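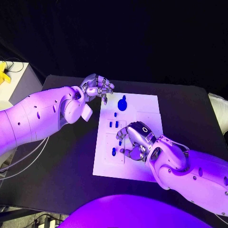
조작판을 좋아하는 사람이라면 이 페이지를 꽤 오래 붙들고 있게 될 거예요. 돌리고, 뽑고, 젖히는 것만 모아 둔 코너거든요! 저는 스위치 하나만 달려 있어도 일단 손부터 나가는 사람이라 갤러리를 정리하는 내내 신이 났습니다. 맨 위에 올린 흰 판은 파란 부품들이 왼쪽에 거의 세로로 늘어서 있는데, 위쪽의 큼직하고 둥근 손잡이에서 그 밑의 작은 페그로, 다시 얕은 사각 홈에 나란히 들어간 토글 스위치 두 개로 내려오는 순서가 저는 참 마음에 들어요. 큰 것에서 작은 것으로 시선이 미끄러지듯 내려가고, 어두운 상판 위라 판의 윤곽도 또렷하고요. 보랏빛 조명까지 더해지니 괜히 공연장 콘솔 생각도 납니다.

Komdale 작업실의 조작판 갤러리는 8월에 한 차례 크게 손봤습니다. 예전에는 만든 순서대로 올렸는데, 이번에는 손이 가는 방식대로 묶었어요. 사진마다 한두 줄씩 메모를 붙였고, 할 말이 많은 판은 조금 길어졌습니다(네, 제가 수다쟁이라서요). 눌러서 크게 보실 수 있고, 판 이름은 만든 사람이 붙인 그대로 두었습니다.

돌리는 판

금고 놀이
Cauã Rangel 제작. 다이얼을 맞는 자리에 세우면 안쪽에서 딸깍 소리가 납니다. 소리가 어찌나 시원한지 전시 첫날부터 줄이 생겼어요. 다이얼 눈금은 60까지 있고, 숫자는 전부 손으로 새겼습니다.

느린 손잡이
안에 점성이 높은 그리스를 채워서 아무리 급하게 돌려도 느긋하게만 움직입니다. 오디오 볼륨을 좋아하는 분들이 유난히 오래 붙잡고 계시더라고요. 저도 그중 한 명이고요!

세 바퀴 반
끝까지 돌리면 걸리는 느낌이 있는데, 그게 정확히 세 바퀴 반째에 옵니다. 설명 없이 건네면 다들 한 번 더 돌려 봐요. 두 번째 버전에서는 걸림을 좀 더 부드럽게 다듬었습니다.

창가의 다이얼
Ánh Kim의 첫 작품입니다. 손잡이 둘레에 잔홈을 촘촘하게 파서 손끝이 미끄러지지 않아요. 첫 작품이라는 게 믿기지 않아서 몇 번을 다시 여쭤봤습니다.

꽂고 뽑는 판

페그 정원
작은 페그를 꽂으며 무늬를 만드는 판. 구멍이 살짝 빡빡해야 꽂는 맛이 나는데, 여기 공차를 잡느라 시험 조각만 한 상자가 나왔습니다. 버리기 아까워서 시험 조각도 작업실 입구에 걸어 두었어요.

외톨이 페그
넓은 판에 페그 하나. 그게 전부예요. 처음 보면 싱거운데, 만져 보면 자꾸 그쪽으로 손이 갑니다. 여백이 이렇게 힘이 셀 줄이야! 부품을 빼는 용기에 대해 많이 배운 판입니다.

키 순서
길이가 조금씩 다른 페그를 손끝으로만 구별해서 줄 세우는 판입니다. 눈을 감고 하면 난도가 확 올라가요. Tahsin Bhattacharjee가 아직 최고 기록을 갖고 있고, 도전은 언제든 환영이랍니다.

젖히는 판

쌍둥이 토글
토글 스위치를 나란히 두 개 앉히면 한 손가락으로 둘을 한꺼번에 젖힐 수 있습니다. 해 보시면 알아요, 이거 은근히 중독됩니다. 간격이 너무 넓으면 손가락이 벌어지고 너무 좁으면 옆 스위치까지 건드리게 돼서, 종이에 찍어 놓고 손을 대 가며 정했습니다.

오목한 자리
스위치 주위를 얕게 파낸 판이에요. 손바닥으로 판을 쓸어도 스위치가 덜 걸리고, 손끝은 홈의 가장자리를 따라가다가 스위치를 만나게 됩니다. 깊이를 2mm로 했을 때가 제일 좋았습니다. 더 파면 손톱이 먼저 닿더라고요.

Skorska 복도
복도 조명 스위치를 흉내 낸 긴 판. 똑딱, 똑딱, 끝에서 끝까지 걸어가며 젖히는 재미가 있습니다. 금요일 저녁 모임에서는 박자를 맞춰 연주한 분들도 계셨어요. 녹음을 못 한 게 두고두고 아쉽습니다.

무거운 스위치
스프링을 센 걸로 바꿔서 젖힐 때 묵직하게 넘어갑니다. Crescencio Mateos가 오래된 기계의 느낌을 살리고 싶다며 스프링을 이것저것 바꿔 끼웠는데, 결국 처음에 골랐던 걸로 돌아왔다네요.

색 이야기

저희 판에는 파랑이 자주 나옵니다. 흰 바탕에 파란 부품을 올리면 멀리서도 어디를 만져야 하는지 바로 보여서 자꾸 손이 가는 조합이에요. 물론 노랑파도 있습니다. Zuleica Conceição는 노란 손잡이가 어두운 상판에서 훨씬 따뜻해 보인다고 하고, 나란히 놓고 보면 그 말도 맞아요. 다음 묶음에서는 한 판을 두 가지 색으로 만들어서 같이 올려 보려고 합니다. 벌써 기대돼요!

Irnwood 견본
같은 손잡이를 색만 달리해서 한 줄로 놓았습니다. 왼쪽에서 오른쪽으로 갈수록 짙어져요. 가장 인기 있는 건 의외로 가운데의 흐린 청회색.

Dantas 조각 상자
판에 올라가지 못한 부품들의 집입니다. 종 모양, 물방울 모양, 버섯 모양. 뒤적이다 보면 다음 판이 떠오르곤 해서 저는 막힐 때마다 이 상자부터 엽니다.

만드는 분들을 위한 메모

· 손잡이는 큰 것부터 자리를 잡아 보세요. 작은 부품은 나중에도 옮기기 쉽습니다.
· 모서리는 사포 500번까지 올려서 마무리하면 손에 닿는 느낌이 확 달라집니다.
· 토글은 납땜 전에 꼭 여러 번 젖혀 보세요. 같은 봉지에서 나온 것도 손맛이 제각각이에요.
· 판 하나에 부품을 8개 넘게 올리려거든 종이 모형을 먼저 만들어 보시길. 저는 그냥 했다가 구멍을 메우느라 하루를 보냈습니다.

갤러리에 올리고 싶은 판이 있으면 작업실 게시판에 이름과 함께 남겨 주세요. 덜 끝난 것도 좋고, 스위치 하나뿐인 판은 더 좋습니다! 메모를 직접 써 주셔도 되고, 저한테 맡기시면 또 신나서 길게 쓸 테니 그 점만 각오해 주세요. 다음에는 미는 판(슬라이더) 묶음을 올릴 예정입니다.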